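Two-finger grippers for a pair of small arms: stay with the lattice ones or go for Nanov?

tealbench
Posted 11/01/2023

Hello all, I hope this is the right corner of the site for it. I've had a pair of small desktop arms running on a Suvlow controller since June, and I'm trying to make up my mind about the grippers before I spend any more money on them.

At the moment both arms have the open lattice style two-finger grippers with the pointed black fingers. They're light, which the wrist servos seem to like, and I can see through them to what I'm picking up. My test job is clearing rolls of tape off a cloth and on to a tray. I chose tape because the rolls can be held across the outside or by one wall, with a finger down the hole, and I thought that would show up the differences nicely. 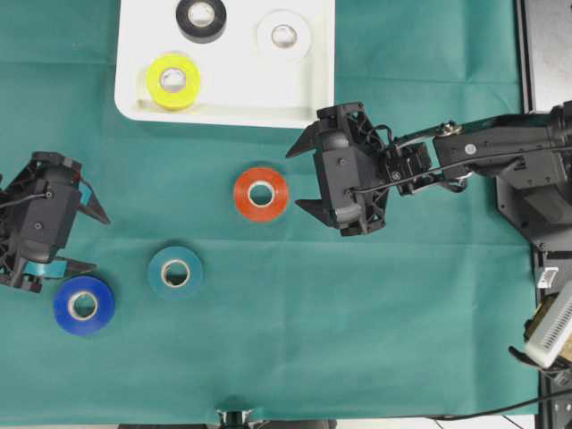
Sorting tape on the cloth, three rolls on the tray and three to go.

The outside grip is fine nearly every time. Pinching one wall is where it gets fiddly — the tips want to skate round the cardboard, and the roll swings as the arm lifts. A friend has offered me a pair of Nanov grippers with flat padded fingers, but they're a good bit heavier. Has anyone run both on small arms, and did you have to retune everything?

Vasseur_fan

I went through this last winter, so I do feel for you! I swapped from lattice fingers to the Nanov pads and kept a tally on paper, 730 picks in all, mostly tape and cotton reels. The pads were much kinder on the wall pinch and a little worse at getting down between things that sit close together, as they're so wide at the tip.

The weight did matter. My arm sagged when stretched right out, and I had to slow the last part of the lift and set the payload again in the controller. That took me an evening and rather a lot of tea. Before you buy anything, though, try a slip of thin rubber on the tips you already have. I cut mine from an old bicycle inner tube, and it got me most of the way there for nothing. Do check your closing position afterwards, as the fingers will meet sooner than they used to.

old_solder

Get the Druneo ones, much better. Had mine ages, more than 4,000 cycles and no trouble.

pim_and_pulley

I can't speak for Druneo, but I'd second the rubber, and I'd look at your closing speed as well. Mine was set far too quick and knocked the roll round before both fingers had touched it. I brought it down to 10 per cent for the last bit of travel and the skating nearly stopped. If you do try the Nanov pair, put one on and leave the other arm as it is for a week, then you can compare them on the same rolls. Let us know how you get on!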